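Media release
For release in February

Stinville workshop puts its gripper care routine out for anyone to use

STINVILLE: I've been looking after the hand-held grippers at Fekilar for a good while now, and for most of that time the maintenance instructions lived in my head, on the back of a parts bag and in one very long email to Everaldo Teixeira. As of this month they're written down properly, and we're giving them away. The Bosodden Bench Guide is a free 13-page booklet on setting up, looking after and repairing a two-finger hand-held gripper, and I'm pretty chuffed to be the one announcing it.

My name's Mwanahawa Mfinanga and I run the repair bench. Bosodden is our name for the gripper we build and use in-house. A person holds it, works the fingers and moves ordinary things about with it, and the recordings go on to the people who teach robot arms to do the same job. Most of you reading this will already know that side of it. What gets less attention is how quickly a recording goes bad when one finger is sitting a hair lower than the other, or when a pad has gone shiny and starts letting go of bottles.

So that's where the booklet starts: pads. Ours are ribbed, and the ribs are what you're checking. Run a fingernail across them. If you can feel every ridge, leave the pad alone. If the nail skates over a patch near the tip, swap the pad, and swap its partner on the other finger while you're there (yes, even if the partner looks fine). I used to change them one at a time to save money and I spent a whole winter chasing a grip that pulled everything to the left. Never again!

Cleaning comes next, and it's short. Damp cloth, drop of dish soap, wipe along the ribs and then across them, and let the pads dry with the fingers open. No solvents on the pads. Fadi Nasrallah tried one on a spare set and we still have them in a jar, gone sticky as toffee.

Then there's squaring up. The two fingers should meet at the tips and along the whole face at the same moment. Close them slowly on a strip of ordinary printer paper and tug. It should hold evenly from tip to heel. If the strip swivels, loosen the housing screws on the finger that's out, close the fingers again so the jaws settle against each other, and do the screws back up a little at a time, working corner to corner. Please use a hand driver. The housings are light and the screws are small, and a power driver will strip a hole before you've heard it happen. 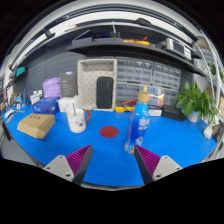
Sebastião Fagundes reckons the paper strip is too forgiving, and that anyone serious about squaring up should go straight to thin foil, because paper will stretch a touch and hide a small twist. We went back and forth on it for weeks. In the end the booklet keeps paper as the everyday check and gives foil as the one to do after any repair, and I'll admit his way caught a bent jaw that mine had let through.

After squaring up we always do a bench run before the gripper goes back into use. Ours is done on a blue mat with everyday stuff left about, the kind of clutter you'd find in anybody's shed. Pick up a mug by its handle, let it go, pick up a plastic bottle, let it go. A bottle with a screw cap is a very good test piece as the sides are slick and you soon find out if a pad is tired. I like to approach from a few different angles, and I keep my eyes on the gap between the pads the whole time. If one finger touches well before the other on every single approach, go back to the screws.

The view from the camera needs checking too, and we added a page on it after the first draft went round. Both fingers should show at the bottom of the picture, sitting much the same on each side. The lens is very wide, so a straight shelf will look bent, and that's normal. What isn't normal is one finger creeping further into view than it did last month. Save a still each time you service the gripper and hold the new one up against the old one. It's the cheapest bit of record keeping we do.

We didn't write this on a hunch. Valdir Camargo went through our repair log and pulled out 167 entries. Of those, 74 were worn or dirty pads and 43 were loose housing screws. The rest were a mixed bag of bent jaws, tired springs and things somebody had dropped. Pads and screws are jobs you can do at the bench with a cloth and a screwdriver, which is why they get the front half of the booklet.

The back half is repairs proper: replacing a jaw, freeing a stiff finger, and what to do about a stripped screw hole (there's a sleeve that fits, and there's a drawing of it so you can make your own). Everaldo did the drawings. I did the nagging. There's also a tear-out service card with room for the date, the pads changed, the paper check, the foil check and your initials.

If your gripper isn't a Bosodden, most of this will still do you some good. Folks at Ambrosio read an early copy and sent it back covered in pencil, mainly to tell us their jaws come off from the front instead of the back. We've put their notes in as a sidebar. If yours is different again, send me a drawing and I'll try to fit it into the next printing.

The Bosodden Bench Guide is free in print from the front counter at Fekilar in Stinville, or by post if you cover the stamps. You're welcome to photocopy it, translate it or scribble all over it. We'll also be running an open bench through the month, mornings only, where you can bring in a gripper and service it alongside us. Bring your own test objects if you've got a favourite. Pads are at cost, tea's on us.

Media contact: Mwanahawa Mfinanga, repair bench, Fekilar, Stinville. I'm easiest to catch before 10 am, and if the phone rings out I've probably got both hands full, so leave a message and I'll call you back.

ENDS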